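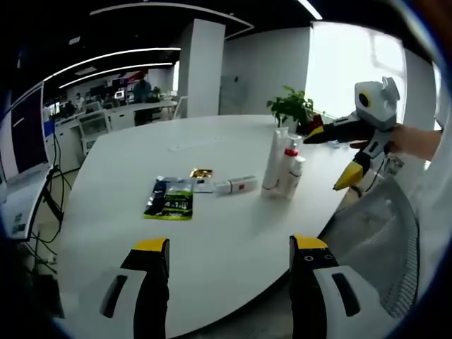

My aunt Katalin rang in September, wildly excited, to tell me she'd watched a glowing triangle hover over the dam for nearly 7 minutes. Now, I grew up on UFO paperbacks (I had 302 of them at one stage, Mum made me cull) so of course I wanted every detail! Colour? Orange. Noise? None, though the dog was carrying on like mad.

Her neighbour Tibor reckons it was lanterns from a wedding up the road. Maybe – but lanterns drift, and she swears this one stopped, then shot off behind the hills. I've asked her to draw it before she reads anyone else's theories. I'm driving out next weekend with the good binoculars and a thermos.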